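I finally finished the Genska box set in December, all three discs of it, after paying more for shipping than for the films.

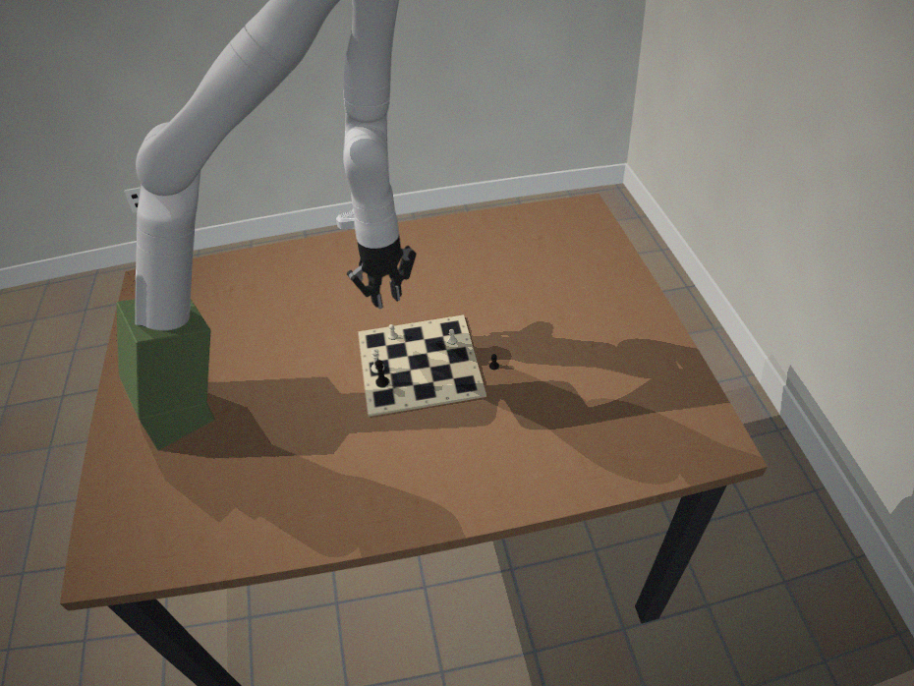
*Robot arm over the chessboard. It's a render.*

Skultex did the transfer. The first movie, Stovau, looks great: heavy grain, deep blacks, and a mono track that hisses a little in the quiet parts. It's a slow murder story set in a ferry office, and I liked it more than I did on DVD.
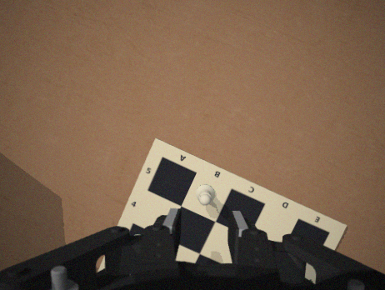

*Brown tabletop and the cream board.*

Klinhom is the weaker one. It runs 181 minutes and could lose about 200 shots of fog. The subtitles on disc 2 drift out of sync near the end, so turn them off and on again after the wedding. 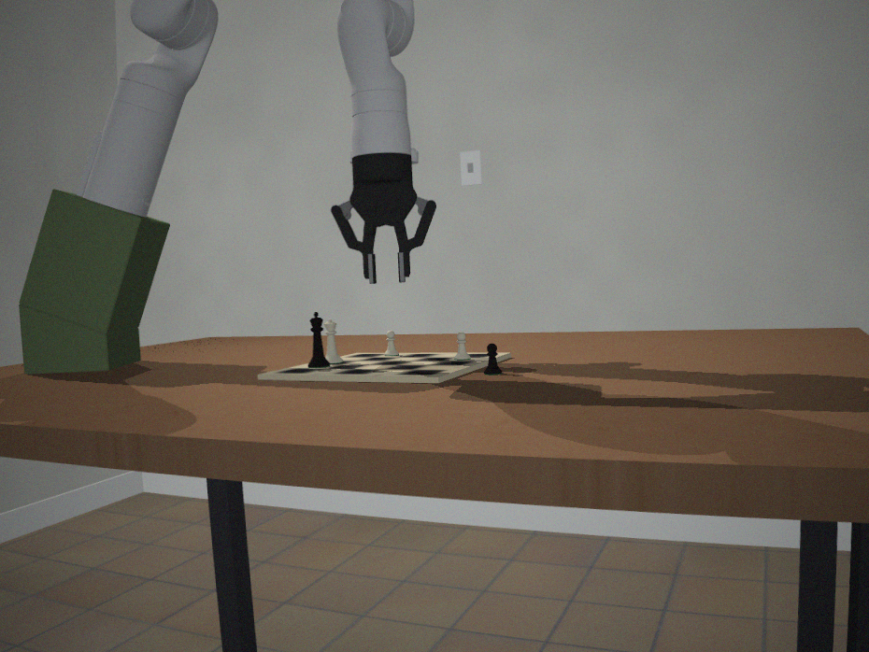 *Five pieces, green base on the left.*

The booklet has two essays and a poster list. The slipcase arrived with a crushed corner and I'm still waiting to hear back from the store.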